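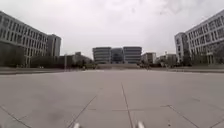 Big slabs, grey sky, and a long way to the steps.

So we've done it, we've put our names down for a boat! Well, a share of one. She's a Tóth 70, the old model with the deep cockpit, and she lives at Tredden in the marina behind the fish dock. Four of us are in on it and my turn comes up in August.

I've been sailing on other people's boats for years, mostly making tea and being told to sit on the other side, so having a say in things is a bit of a shock. We've already had a long argument about the cooker. Two of the others want to rip it out and put in a diesel one (3000 by the time it's fitted, gulp) and I'd happily carry on with the two gas rings and a kettle. We've parked that one until winter.

She had 518 hours on the engine when we took her on, which the surveyor thought was very low for her age. He was less keen on the seacocks. Two of them wouldn't budge at all and the one under the heads sink came off in his hand, more or less. New ones are on order from Dirkier and should be with us before she goes back in the water.

The berths are better than I'd hoped. I had a lie down in the forepeak while everyone else was looking at the rigging – purely for research – and I can stretch right out with my feet nowhere near the anchor locker. The cushions smell of old wellies but they'll wash.

First proper trip is going to be Tredden to Stitholm, overnight if the wind plays along. I've never done a night watch on my own and I'm properly excited, and a bit scared too. I've bought a red head torch and far too much ginger cake.

Still to sort: lifejacket service, new jackstays, a bucket with a decent handle. The mooring fees are due as well, 1000 for my quarter.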